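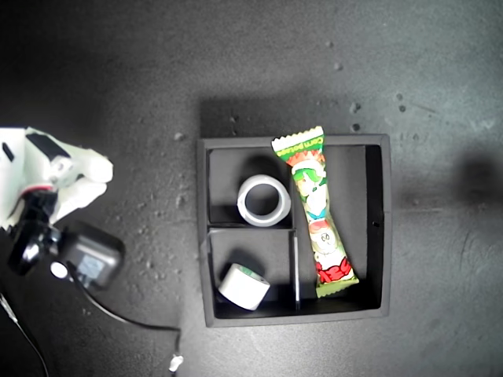
Sorting Small Stuff: Drawer Tray Project

Finlay Drummond and Jessie MacRitchie
Handed in 2019-12-14

Why we did it

The shared supply drawer is a mess. Tape, pens, snacks, bits of card, all in together. Jessie timed herself finding the small tape roll and gave up after 200 seconds. So the question was, can one square tray with a couple of dividers fix most of this? We called the tray design Flivwood, after the first try (Vuswood) cracked at a corner.

The tray

Square, black, raised walls. One divider runs top to bottom and leaves a narrow strip down the left, a shorter one splits that strip into two cells. Everything right of the long divider is one wide compartment. We talked about splitting the wide side too but long things need somewhere to go.

What goes where

Tape in the left cells, one roll each. The bigger white roll goes in the upper cell and the smaller one with the thin green band in the lower. Long or awkward things on the right. For the test load we used a snack stick, the Corn potage one with the green haired character on the wrapper, becuase it was the longest thing anyone would want to keep in there.

Results

Bigger roll: fits, but sits tilted against the short divider. Fine for grabbing, looks untidy. Could move the divider down a bit.

Smaller roll: on its side in the cell. We didn't set a rule for which way up rolls go. Should of.

Snack stick: only goes in on the diagonal, and the top end of the wrapper still hangs over the rim. This is the main fail. If the drawer above is shallow the wrapper will catch.

Finding time for the small roll, tray in the drawer: 14 seconds. Same person, same drawer. Only one go each so don't read too much into it.

Other notes

Black was a mistake for the colour. White tape shows up great but the dividers are thin and black on black, hard to see in poor light. Grey next time.

Crumbs. The bench was not wiped down before we set up, there are pale flecks all over the dark top. Marks off for us.

Cost came to 195 cents in card and glue for the Vuswood version and 409 cents for the Flivwood one. Over what we planned in July.

Next time

Make the wide side longer, so a snack stick lies flat inside the walls. Shift the short divider. Try it for a whole week with other people using the drawer, not just us two. Jessie wants a lid, Finlay doesn't, still arguing. Spare dividers are in the Salian box under the bench if the next group wants them.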